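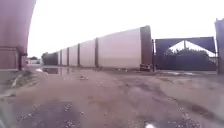 Seltness Open Day Drive Set

README, second version

What this set is

Seltness is a small collection of camera recordings from an open day about slow outdoor vehicles. The vehicle is called Kälin. It is a four-wheeled carrier for tools and sacks, it drives at walking speed, and it was shown to visitors in Jaltthorpe on Sunday, July 5, 2020. We put the recordings together so that people who came to the demonstration can look again at the material, and so that others can test their own methods for finding free ground on unpaved roads.

The set contains 32 sequences. From these we selected 400 single pictures and labelled them by hand. All pictures in this release come from a fixed camera beside the road.

Who made it

İlker Gündoğdu planned the route and was the safety driver. Hatice Saraç wrote the recording software. Nurhan Yalçınkaya and Saadet Yazıcı made the labels. Rhodri Samuel from Enerley let us use the ground, talked to the visitors and corrected the English of the first README. The mistakes in this second one are mine (Hatice).

About the demonstration

The visitors stood behind a rope and Kälin drove the same stretch many times, once in each direction for every group. Before each drive İlker explained what the vehicle would try to do: keep to the firm part of the road, hold its distance from the wall, and stop before the gate. After this the visitors could ask to see the same drive on a screen, with the free ground coloured green. Most questions were about puddles. A puddle that reflects a white sky looks almost the same as the sky for a simple method, and children understood this faster than we expected.

One group asked why we did not choose an asphalt road. Kälin is meant for yards, nurseries and building sites, and there the ground is seldom better than this.

We did not record the visitors on purpose. Pictures in which a face could be recognised were removed before the selection.

Folder contents

drives - the 32 sequences, one folder each
selected - the 400 labelled pictures
labels - one label file for each selected picture, with the same name
notes - short text notes from the safety driver, one for each sequence
splits - lists for training and for testing

The testing list has 150 pictures. Please do not mix pictures of one sequence between the two lists. Neighbouring pictures are very similar and your result will look better than it is.

Labels

We use the following classes.

ground_firm: dirt or gravel that the vehicle can drive on
ground_wet: damp or muddy ground, still passable
water: standing water, also when it is shallow
wall: walls together with their pillars
gate: gates and gate posts, open or closed
loose: bricks, rubble, litter and other small things on the ground
plants: grass, bushes, trees
tent: canopies and their poles
sky
unknown: everything we could not decide

The border between ground_firm and ground_wet was the most difficult. Nurhan and Saadet labelled the first pictures separately and compared them, and they disagreed often on this border and seldom on the others. After that they agreed to follow the colour: when the dirt is clearly darker than the dirt beside it, it is ground_wet. If your use does not need the difference, join the two classes.

For a gate that is open in its upper part, the solid part has the class gate, and what is seen through the opening has its own class. So a piece of tent or of tree can stand directly above a gate. This is correct and you do not need to report it.

Small pale spots on the ground are sometimes a reflection and sometimes paper or plastic. Where we could not tell, we used unknown. Please do not count unknown when you calculate a score.

Known problems

The lens is wide and straight things become curved, mostly near the sides. We did not correct this. The labels were drawn on the uncorrected pictures, so if you correct the pictures you must correct the labels in the same way.

The pictures are soft. Edges of distant trees and buildings are not exact, and neither are our labels there.

The sky is overcast in all sequences of the testing list. A method that does well here can still fail in sunshine with hard shadows.

In 14 sequences the note of the safety driver is missing. İlker took over by hand in some of these, and we cannot say any more at which moment. We left them out of the testing list.

Changes from the first version

The first version was only given on memory sticks to people at the open day. If you have one of them, please replace it. Some labels for water were shifted to the left, and the tent class did not exist - tents were counted as wall.

Use and contact

You may use the set for teaching and research. If you show the pictures in a talk, please write "Seltness Open Day Drive Set" near them. Questions about the labels go to Saadet, questions about the vehicle to İlker. We answer slowly in the summer months.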